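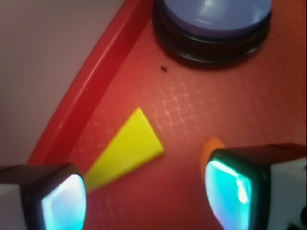

Bandeja roja con una cuña amarilla y una pieza redonda de base negra.

Preguntas frecuentes sobre las bandejas y piezas sueltas

Ludoteca Jistley - préstamo y recambios

¿Qué entra en el préstamo de una bandeja?
La bandeja y las piezas anotadas en la ficha que va dentro de la bolsa. Las cuñas, fichas y botones sueltos se prestan aparte, en bolsitas con cierre. Si quiere las dos cosas, pídalas en la misma solicitud.

¿Cuánto dura el préstamo?
Dos semanas, con una renovación si nadie más ha reservado el juego. Los centros escolares pueden pedir cuatro desde el principio.

¿Puedo mezclar piezas de distintos juegos?
Sí, en casa puede mezclarlas como quiera. Antes de devolverlas, sepárelas según la ficha. Las cuñas de la serie Hustov y las de la serie Thakur se parecen mucho, pero no tienen el mismo grosor y no encajan en los mismos huecos.

¿Cómo se limpia el plástico?
Con un paño húmedo y una gota de jabón neutro. No use alcohol ni estropajo: el alcohol deja mate el plástico de color y el estropajo lo raya. Para el borde va bien un bastoncillo. Seque todo antes de guardarlo.

¿Y las piezas con base?
No las sumerja. Pase el paño por la parte de arriba y un pincel seco por los anillos de la base, donde se acumula el polvo.

He perdido una pieza. ¿Qué hago?
Escríbanos con el nombre del juego, el color y la forma. Una foto junto a una regla ayuda. En el almacén de Flernthorpe guardamos más de 4.000 piezas sueltas y casi siempre aparece una igual. Las cuñas y fichas planas se reponen sin coste; las piezas con base se cobran según la tarifa del mostrador.

¿Aceptan donaciones de juegos incompletos?
Sí, de plástico o de madera, limpios y sin pilas. No aceptamos piezas con grietas o rebabas.

¿Son adecuadas para niños pequeños?
Las bandejas sí. Las piezas sueltas, no para menores de tres años. Si hay un bebé en casa, guárdelas en alto y cuéntelas al recoger.

¿Cómo se guardan?
Las bandejas, apiladas boca arriba y lejos de radiadores. Las piezas planas, en su bolsita. No deje nada pesado encima - el borde se deforma y ya no se recupera.

¿Con quién hablo si la ficha no coincide con lo que he recibido?
Con Hnat Lysenko, encargado de recambios, en el mostrador o por el formulario de contacto. Avise antes de usar el juego para que podamos corregir la ficha. En junio el mostrador cierra a mediodía.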